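News > Lab Updates > Equipment

Two More Arms by October: How We're Spending the Budget

9 July 2021
By Florencio Montes
2 min read

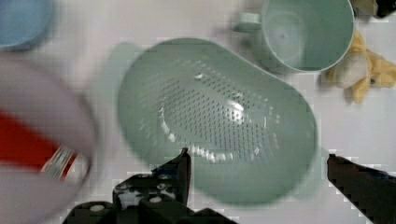 Wrist camera view at the Rencombe bench: the mint-green colander between the gripper fingers, with a cup and a plush toy nearby.

The equipment request went through, and I could not be happier! We'll be adding 2 arms to the tabletop sorting setup at Rencombe, and if Vonholm keeps to its delivery dates they should both be bolted down in October.

Most of you have asked about money, so let's start there. Wrist cameras come to $392 each with the mount, and spare finger sets for the Clustik grippers are another $600. We budgeted for one set last year and ran through it by spring, so this time the spares have their own line. Tables, power strips and cable covers add $1,652, more than I'd guessed (cable covers are expensive!).

The part I enjoy most is the object list. Household things are cheap and they teach us a lot. Glossy plastic throws bright highlights into the camera, a wide smooth rim asks for a different grasp than a cup handle, and soft toys are a whole subject of their own. We've set aside a small fund for more kitchenware, and suggestions are very welcome.

Still undecided is whether the new arms run on the Esteban controller or stay with what we have. I'm leaning toward Esteban, but I'd like to see it on our own bench for a week first. If you want a say, send me your notes before the order goes in.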